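Flalenum Household Goods Exchange
Minutes of the Storage and Supplies Meeting, October

Present: Beatrice Shirima (chair), representatives of the Kragh and Pirkura sites, the Pleteck stores office.
Apologies: none received.

1. Minutes of the previous meeting
The minutes were approved with one correction. Under item 4, "Kragh" should read "Pirkura."

2. Clear plastic containers
The chair reported that the move from cardboard boxes to clear plastic containers is complete at Kragh and under way at Pirkura. Staff at Kragh find the containers easier to stack but note that small items are hard to identify through the sides. It was agreed that every container will carry a label on the short side and on the lid.

Pirkura asked whether containers with a divider should be kept for kitchen goods only. After discussion it was agreed that each site may decide, provided that glass and metal items are not stored in the same section.

3. Order for the coming year
The stores office presented a request for 300 containers. The meeting approved the request, with delivery in 2 parts. The first delivery will go to Pirkura. Lids are to be ordered at the same time and from the same supplier.

4. Cleaning and inspection
Containers are to be emptied and wiped down before they are returned to the shelves. Any container with a split corner or a damaged lid is to be set aside and reported to the stores office. Pleteck will revise the inspection sheet and send it to both sites. The present sheet has 13 lines, several of which apply only to cardboard.

5. Shelving at Kragh
The lower shelves in the rear storeroom remain too shallow for the larger containers. Kragh will obtain a price for deeper shelves and report at the next meeting.

6. Other business
Pirkura requested a second step stool. Approved.

The next meeting will be held at Kragh at 9 a.m. The meeting was adjourned by the chair. 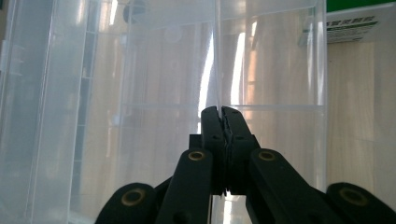
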